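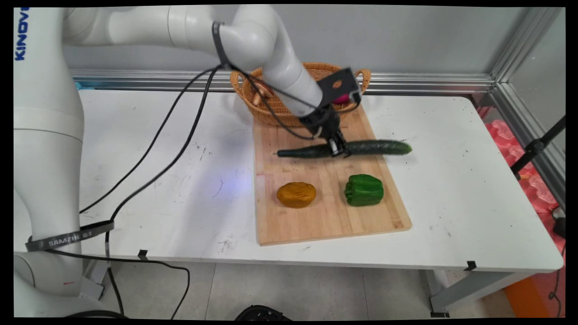 Cucumber, green pepper and the wicker basket, 3 June 2019

I've been on a salad kick ever since it got warm, and I have opinions about cucumbers now, so bear with me! The long ones that taper a little are my favorite, darker at one end and brighter at the other. I used to buy the short fat ones from Pinheiro (they were two for next to nothing back in March) but the seeds were huge and the middle went to mush by the second night.

The cutting board is getting a lot of love too. It's the light wooden one and I oil it whenever I remember, so maybe twice since I got it. A long cucumber hangs right over the side of it and I don't care, I am not buying a bigger board. I looked at one in the Fevik catalog and it was 151 dollars. For a board!

The green pepper is going in with onion and vinegar, my grandmother's way, sliced so thin you can practically read through it. I'd put in around 100 grams of feta if I had any, but I finished it last night standing at the fridge.

And the basket, oh I love that basket. Two handles, so you can carry it out to the porch with bread in it and feel like you're in a movie. It cost me 33 dollars and I'd pay it again.

Need vinegar. Need feta. Call about the dishwasher.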